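Chapter 7
The Second Name on the Poster: Fame, Family and the Entertainment Press

What this chapter covers
How entertainment reporters write about the relatives of famous people; where the facts in such stories come from; why the family tie goes in the first sentence; what the law and the codes ask of you; and how to write 341 words about somebody's daughter without making a fool of her or yourself.

Before you start
Read the Dallmont case in Chapter 6 again, particularly the part about the wedding caterer. You will also need the style sheet from the inside back cover, which we know most of you have not opened.

7.1 A job nobody applied for

Somewhere in every entertainment newsroom is a person writing a sentence that begins "The son of". They did not dream of this at school. They dreamed of war zones, or at least of the federal budget, and now it is twenty to five and they are trying to find out whether a drummer's eldest boy is 19 or 20.

It is easy to be superior about this work, and students usually are until the first time they have to do it. A story about a celebrity's relative has all the ordinary difficulties of reporting (is it true, who says so, can we print it) and one extra. The person at the centre of it may have done nothing newsworthy at all. They may have opened a café. If your dentist opened a café you would not expect to read about it over breakfast, unless your dentist's mother had once played a vampire on television.

For the purposes of this chapter we will call these people secondary subjects. The term is ugly and we apologise to them, but "hangers-on" is unkind and "loved ones" belongs on a sympathy card.

7.2 Three kinds of secondary subject

The working relative has a career in the same line as the famous one. Actors beget actors, and singers beget people who have been to a great many sound checks. These subjects have publicists of their own and usually something to sell. They will often say they want to be judged on their own work, and they will say it in an interview arranged because of their surname. Both halves of that are fair enough. Your job is to mention the surname and then get on with the work.

The bystander relative has a private life and would like it back. This is the ex-husband who teaches chemistry, or the sister in Moncton. Treat bystanders as you would treat any member of the public who happens to be standing near an accident.

The child is a child. Section 7.5 deals with children, and it is short, as the rules are not complicated.

The edges are blurry. A bystander who signs up for a dancing program on Saturday night television has moved house, so to speak, and should be written about at the new address. Moving back is harder. Editors have long memories for people who were once willing to talk.
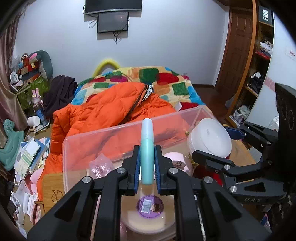 This chapter was last changed on 19 June 2018.

7.3 Where the facts come from

Most stories of this kind are built from a public post by the subject, a statement from a publicist, and somebody else's article. The first is the best of them and the last is the one you will use most.

Take the practice file on the Mac Mathúna family, which you will work with for the rest of the term. The father is a folk singer of the sort your parents own on cassette. The daughter designs stage costumes. In May she posted a short message about leaving her job, and within a day it had been turned into 14 separate articles. Only two of the writers had gone back to the post. The others had worked from one another, and you can follow the errors down the line like muddy footprints on a carpet. A "break" becomes a "split". The costume company, Brunska, becomes a boyfriend. By the last article she has walked out on a man called Brunska, who is said to be devastated.

Nobody in that chain set out to lie. Each of them changed a word or two so as not to copy, which is how a fact gets worn away. When you rewrite, go to the original and quote it. If the original has been deleted, say so and say where you got your version.

A note on "sources close to the family". Sometimes there is one. Sometimes it is a cousin with a grudge and a new phone plan. If your source cannot be named, your editor must still know the name, and you must be able to explain how this person came to know the thing they are telling you. "Everyone knows" is an answer we hear each year and mark accordingly.

7.4 The first sentence

Compare these two openings from the practice file.

Ninari costume designer and daughter of folk legend has revealed she is leaving the company she helped build.

A costume designer whose stage clothes have toured with the Ninari festival for six years is leaving her job. She is the daughter of a well-known folk singer.

The first is how it would usually be printed. It puts the designer and the legend in the same breath, leaves out the small word that would tell us whose daughter she is, and uses "revealed" for something she typed into her phone in front of anyone who cared to look. It also gets her employer wrong. The second is duller and correct. With practice you can learn to be correct and slightly less dull, which is the most this chapter can promise.

Watch the verbs. Relatives in the entertainment pages do not say things. They reveal, admit, gush, hit back and break their silence, often after a silence lasting from breakfast until lunch. "Said" is a perfectly good word and it has never been sued.

Watch the ages as well. An age between commas tells the reader something only if it is right. Check it against a birth date, do the subtraction on paper, and remember that people have birthdays partway through the year.

7.5 Children

Do not name the school. Do not name the suburb. Do not use a picture from a private account, however charming. If the parent has put the child in front of the cameras, you may report that the child was there. You may not review the child's outfit.

Exercises

1. Find the point in the Mac Mathúna file at which Brunska stops being a company. Write a correction for that article in no more than 64 words.

2. Rewrite the first opening in 7.4 so that it is accurate and somebody might still read it. Swap with a neighbour and strike out each other's adverbs.

3. A publicist rings to say that the chemistry teacher in 7.2 would "love to chat". List the questions you would ask before you rang him.

4. Read the Dallmont statement in the appendix (569 words, of which you may keep a fifth). Mark each claim that could be checked with a phone call, then say whom you would ring.

Answers to exercises 1 and 4 are at the back of the book. Exercises 2 and 3 are for discussion in class.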